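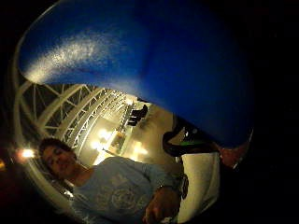

Ticket: Second glove set for Altden, quote and budget
Status: Open, waiting on supplier
Raised by: Maeve Buckley
Assigned to: Garba Sani
Copied in: Ita Keogh, Cathal Noonan
Opened: 15 December 2022

Maeve Buckley wrote:
Hello Garba, and thank you for picking this one up so quickly when I know you have the Unstead move on your plate as well. I am trying to get our equipment list for next year into one piece before the books close at the end of December, and the line I keep coming back to is the glove set. We have one. Every time a cable plays up or a strap needs changing, the whole table stops, and we have paid people standing about being very nice about it. I'd like to buy a second full set, and I'd like to know what "full" really means before I put a number against it. Ita has let me have 4,000 pounds for the lot, delivery included. McGrath have quoted for the Druvis set, but the quote is a single line and a total, and I can't tell whether the marker cubes and cables are in it.

Garba Sani wrote:
Hello Maeve, no trouble at all, it makes a pleasant change from crates. I rang McGrath this morning and had a good long chat with Gudrun Haberkorn on their desk. The one-line total covers two gloves, one left and one right, and the black interface box. The cubes are listed separately, and so are the cables. I have asked her to split the quote into proper lines so we can see what each bit costs, and to price spare straps while she's at it.

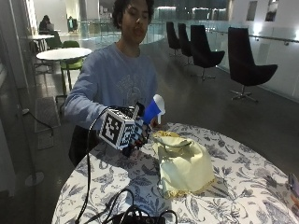
She did warn me that the straps come in packs of 16 and they won't break a pack, so we would be sitting on a fair few for a long time. I don't mind that myself. They take up no room, and I would sooner have a drawer of them than place a fresh order each spring.

Maeve Buckley wrote:
A drawer of straps it is. Could you also ask about carriage? Last time it was added at the end and I had to go back to Ita with my cap in my hand, which she was lovely about, but still.

Garba Sani wrote:
Asked and answered. Carriage is almost 100 pounds, with insurance on top if we want it. I have put both on the sheet as their own lines. I also put down a line for objects to handle, meaning the bottles, bags and packets we buy in from the shops. It has always gone through petty cash, and it adds up more than you'd think. Cathal says he would like it in the plan properly, so that whoever is running the table can go and replace something without asking him first. 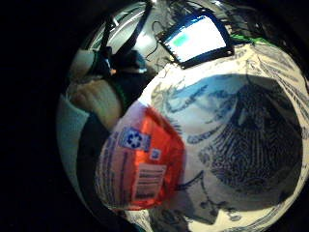 Do we need a second interface box, or can both sets share one?

Each set needs its own. Gudrun checked with the makers for us: the box is paired with its gloves when they are set up, and swapping it over means doing that set-up again, so a shared box would leave us with the same stoppages we are trying to buy our way out of.

Maeve Buckley wrote:
Right, two boxes then, and I shall stop looking for savings there. Where does that leave us on cables? Ita is bound to ask, and I'd rather have the answer in my pocket.
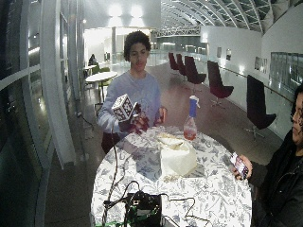 Garba Sani wrote:
Cables are the line I would fight for, if it comes to a fight. McGrath offer a standard length and a long one, and the quote as it stands has the standard. With the box sitting at the near edge of the table and somebody lifting a cube up to chest height, one cable has to climb all that way, while the others are left looping over the tablecloth. I'd like the long version for the hands and some plain clips to tidy up the rest — the clips are cheap and I can get them locally. Gudrun is working out the difference for me.

Ita Keogh wrote:
Long cables are fine by me, provided the total stays inside what I gave Maeve. If it goes over, take the insurance off first and come and see me before you touch anything else. Please don't order until I've seen the split quote.

Garba Sani wrote:
Understood, and thank you, Ita. I've passed that on to Gudrun, and I'm leaving the ticket open until her new quote comes in.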